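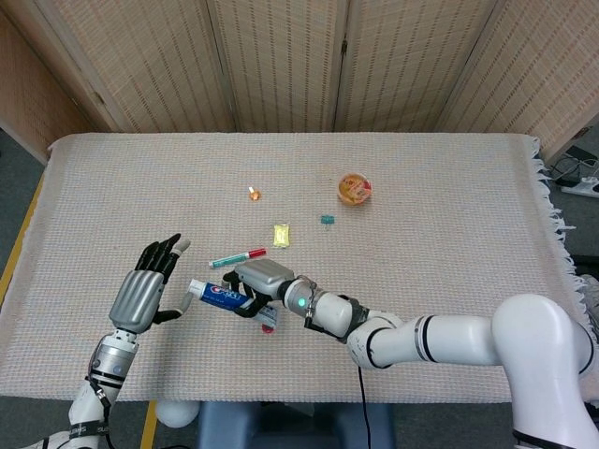 Collecte de démonstrations bimanuelles : combien d'épisodes avant le premier entraînement ?

Posté par Melaniia Hrytsenko le 29/06/2022
Catégorie : Apprentissage par imitation

Bonjour à toutes et à tous !

Je débute dans la collecte par téléopération et je m'amuse comme une folle, mais j'ai besoin de vos lumières. Notre poste a deux bras différents : une main à doigts à gauche, une pince parallèle à droite. La tâche de départ est simple sur le papier : la pince saisit un tube de dentifrice posé parmi des petits objets, le soulève un peu au-dessus de la nappe et le présente à la main, bouchon en avant, pour un passage de l'un à l'autre. J'en suis à 189 épisodes enregistrés avec Felness (réussis et ratés mélangés, je n'ai encore rien trié).

Mes questions :
Faut-il viser 1000 épisodes avant de lancer quoi que ce soit ?
Est-ce que je garde les ratés ?
Et surtout, est-ce que je change les objets autour du tube à chaque prise, ou est-ce que je laisse la table telle quelle le temps que le modèle comprenne le geste ?

Merci d'avance, je lis tout !

Antonina Romaniuk
Réponse acceptée

Super tâche pour commencer ! Un tube souple, ça se déforme, ça pivote dans les doigts, on apprend énormément avec ça.

N'attends pas 1000. Lance un entraînement dès ce soir avec ce que tu as, même s'il est mauvais. Tu verras où le modèle hésite et tu sauras quoi enregistrer ensuite. Chez nous, sur Keslow, le premier essai fermait la pince trop tôt à chaque fois. Il nous manquait des approches lentes, on en a refait une série et le comportement a changé du tout au tout, c'était magique à voir.

Les ratés, garde-les, mais étiquetés à part. Ne les mets pas dans l'entraînement par imitation pure, sinon il imitera aussi les erreurs. Par contre, les épisodes où tu rates puis tu te rattrapes (le tube glisse, tu le reprends, tu finis la tâche) sont de l'or !

Pour les objets, varie tout de suite. Ce que je fais : je rebats la table toutes les 7 prises. Je déplace les petits trucs, j'en retire, j'en rajoute, et je tourne le tube. Pense au marqueur et aux emballages brillants à côté du tube, la pince doit apprendre à les ignorer. Et pour le passage, varie aussi l'ouverture de la main au départ et la position du pouce. Si elle attend toujours exactement au même endroit, la pince apprendra une coordonnée et ne regardera plus la main.

Dernière chose, note dans les métadonnées l'orientation du bouchon. J'ai oublié de le faire en septembre et j'ai dû revoir toutes mes vidéos à la main.

hnatiuk_bis

Pareil, varie les objets. Vérifie aussi la synchro entre tes 2 bras avant d'aller plus loin. Chez moi l'horodatage de la main était décalé et tout le lot est parti à la poubelle.

Datley

Moi je mets juste plus de données et ça passe. Quelle fréquence d'enregistrement ?

Melaniia Hrytsenko

Merci, vous êtes géniaux ! @Antonina j'ai lancé un premier entraînement sans les ratés, et je prépare une liste de placements à tirer au sort pour la prochaine session. @hnatiuk_bis je n'avais pas du tout pensé à la synchro, je regarde ça avant de continuer. @Datley la fréquence par défaut de Felness, je n'ai touché à rien. Je reviens poster les courbes dès que j'en ai !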